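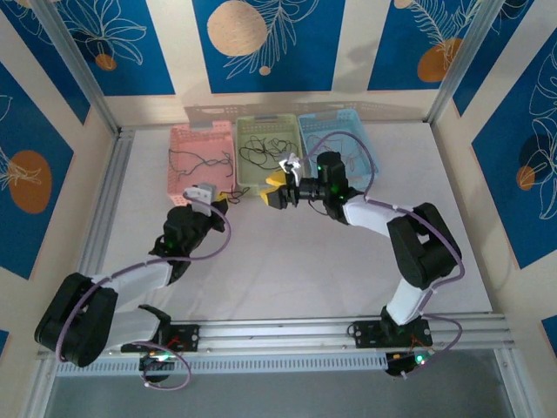
Gruvine gripper trials

The Gruvine gripper trials are a series of bench comparisons of two-finger grippers for small robotic arms, run at the Homport workshop. They deal with thin, flexible goods, chiefly cable and wire, which are harder to grasp repeatably than rigid parts. The protocol was first issued in February and revised on 11/07/2018.

Test cell

The cell holds two arms on a shared aluminium rail along the front of the work surface. Each arm is bolted to its own black mounting plate, with the base electronics below the rail. The floor is white, and the enclosure is built from aluminium extrusion with patterned panels between the posts. Panels with a printed floral design were chosen over plain ones because a busy background is a stricter test of camera-based segmentation.

Three plastic baskets - pink, pale green and light blue - stand side by side at the back. Cable is the usual load. The amount differs from basket to basket, from a dense coiled bundle to a few loose wires, and a free end may be left hanging over a rim. The purple cable to each arm is given enough slack to form an arc between base and wrist. Too short a loop limits wrist rotation, while too long a loop can catch on a basket.

Grippers

Two finger sets have been compared. The Clorkutau set has a moulded finger with a soft inner face. The Değirmenci set is stiffer and has a narrower tip. Both fit the same wrist flange and are driven by the same controller, so that a change of fingers does not require a change of software.

Procedure

A trial consists of one approach, one closure and one lift. The fingers are opened fully before the approach. A lift is scored as held if the cable stays between the fingers for 2 seconds at a height of 300 mm above the floor of the cell. Lifts that drag the basket are scored separately. The two arms work in turn in the standard series; simultaneous reaching is used only in the interference series, in which adjacent baskets are assigned to different arms.

Results

The standard series comprised 1000 trials, of which 468 used the Değirmenci fingers. These performed better on single wires lying against the basket floor. The Clorkutau fingers were better on coiled bundles, where the soft face adapted to several strands at once. Most failed lifts with either set were put down to closing height and not to grip force.

Limitations

Cable stiffness was not measured, and worn finger pads were replaced without a fixed interval. The scores for the two sets are therefore comparable within a session only.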